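Nov 12, 2023
Box office notebook – Mivix run, release window model

Started late, server was down till lunch. Picking up from where Berwyn left the opening weekend table.

Set as it stands: 489 titles, all theatrical, all with a reported budget. Was 500 but dropped the ones where the budget was just somebody quoting somebody else. Alcides wanted them kept with a flag. Said no, we did that in March and it took forever to get them back out.

Of the 489, 153 have a holiday opening. Tagged by hand, so expect mistakes. Two people tagging, and we don't agree on what counts as a holiday weekend when the film opens midweek. Went with: if the first full weekend touches the holiday, it counts. Write that down somewhere better than here.

First pass on return (gross over budget, no marketing). Holiday openers look great on gross, much less great on return. Big budgets go to the big dates, so no surprise. Split by budget band and most of the gap goes away in the top band. Small films on holiday dates are all over the place, a couple of huge ones dragging the mean up. Use the median. Using the mean was dumb, my fault.

Gunawardena file has grosses net of tax for some territories and not for others. Column header says "gross" for both. Asked Berwyn, he thinks the switch happens partway down where the source changes. Need to check row by row, ugh. 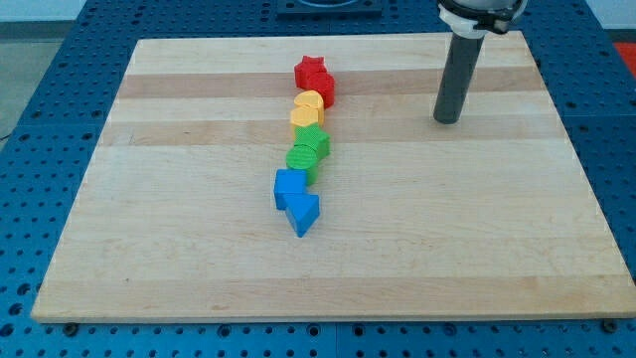
Do we count re-releases in the lifetime gross?
Only when the re-release falls inside the first year, otherwise the old titles get a head start over everything recent.

Fixed the join on title. Okent list uses the festival title, ours uses the release title, so 3 films were in twice with diffrent budgets. Merged, kept the later budget figure. Counts above are after the merge.

Jislow script still rounds before it sums. Small error per row but it adds up on long runs. Alcides has a patch, not merged, he wants me to look at the currency part first. Exchange rate should be from release week, it's using year average right now – makes a mess of anything that opened in a bad month.

Tried second weekend drop as a predictor. Works ok for wide releases, useless for platform ones where the second weekend goes UP becuase they add screens. Split by screen count and rerun.

To do
– tax column, Gunawardena file, all rows
– look at Alcides patch
– rerun return by budget band, medians
– ask Berwyn where the streaming sale numbers went, they were in the old sheet

Left the rerun going on the second machine, log is in the usual folder. Don't restart it.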